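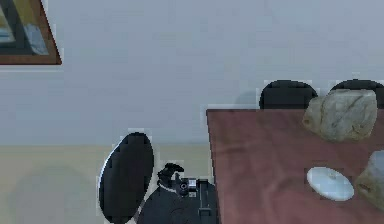 EDOSBERG, December 30, 2019

**Lahlou releases Seteo 3, a planning and perception toolkit for tabletop manipulation**

Lahlou today announced the general release of Seteo 3, the third major version of its software toolkit for planning and testing robot arm motion in furnished rooms. The release brings the company's simulator, motion planner and perception tools together under a single installer and a single project format. It is available now to all current license holders.

Earlier versions of Seteo were built for fixed workcells, where the position of every surface is known before the arm moves. Version 3 extends the toolkit to rooms arranged for people, in which chairs stand close to tables, walls limit reach from behind, and objects on the tabletop have no regular shape. Customers can load a room, place an arm in it, and test a task many times before any hardware is powered on.

"Our customers asked us for one thing above all, and that was fewer surprises between the simulator and the lab," said Nurhan Oral, director of product at Lahlou. "A plan that clears a bare table can fail the moment a chair is pushed in beside it. With Seteo 3 the chair is part of the plan from the start, and the engineer can see which piece of furniture caused a motion to be rejected."

**Planning near furniture**

The planner in Seteo 3 has been rewritten. Each piece of furniture in a room now carries its own clearance setting, which may be changed while a simulation is running. When no safe path can be found, the software reports the two surfaces that came closest and the joint position at which the search stopped. In version 2, the same situation produced only a general failure code.

Approach paths to low and flat objects, such as dishes and lids, are handled by a separate routine. It favors contact at the rim and checks that the gripper can withdraw without striking neighboring items.

**Perception for irregular objects**

The perception module no longer requires a complete model of each object. It builds a rough outer shape from one or more simulated camera views and updates that shape as the view changes. Objects that are partly hidden, or that extend outside the view, are marked as incomplete, and the planner treats the unseen portion as occupied until further views are supplied.

Seteo 3 ships with 84 furnished rooms and 400 tabletop objects. Wall color, floor color, surface texture and lighting can be varied by script. Users may also reduce the quality of simulated views, including resolution and compression, to match the cameras they intend to use.

"We put a good deal of effort into the dull parts of a room," said Éabha Ó Conaill, who leads the perception group. "Dark chairs with very little texture are hard for depth estimation. Shadows on a plain floor are often mistaken for obstacles. Those cases are in the standard test set now, and the results are reported separately so that a good average does not hide them."

**Early access at Grilladov**

Grilladov, a developer of assistive kitchen and dining systems, has used a preview of Seteo 3 since September. Its engineers worked with Lahlou on the furniture clearance settings and on the format of the failure reports. Changes requested during the preview period have been included in the general release, among them the ability to replay a rejected motion one joint at a time.

**Availability and support**

Seteo 3 is offered under annual and perpetual licenses. Customers with an active support contract may upgrade at no charge through their account page. Projects created in version 2 can be opened in version 3 after conversion with the supplied tool; projects from version 1 must first be saved in version 2. Version 2 will continue to receive security and stability fixes for 12 months.

Documentation, including a migration guide and reference pages for the scripting interface, is installed with the software. Introductory training will be held at Lahlou's Edosberg office and online. Dates will be sent to registered users by email.

**About Lahlou**

Lahlou develops simulation, planning and perception software for robot arms. Its products are used by equipment makers, research laboratories and system integrators. The company is based in Edosberg.

**Media contact**

Press Office, Lahlou, Edosberg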